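Home Workshop Tips Tools Storage Contact
Workshop > Computers > Fitting a processor
Print this page | E-mail this page

Fitting a processor with the board in the case

Lay the case flat and unplug it. Push cables back from the socket before you open it. A magnifier helps with the small print on the board.

1. Open the socket and swing the metal load frame all the way up. Keep fingers and sleeves off the contacts.

2. Hold the processor by its sides. Find the corner mark and match it to the one on the socket – check twice.

3. Bring it in over the open socket, level it, and set it straight down. Don't slide it.

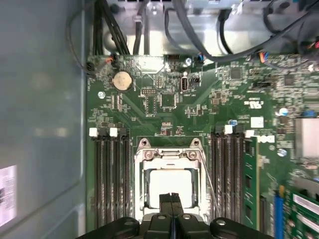
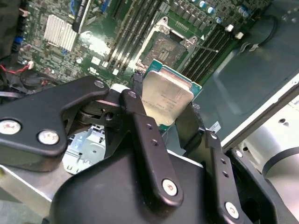 4. Close the frame and lock the lever. Some resistance is normal on this type.

5. Wipe the top of the processor, put on a little paste and fit the cooler. Tighten the screws a few turns each, corner to corner.

Tip sent in by Géza Szekeres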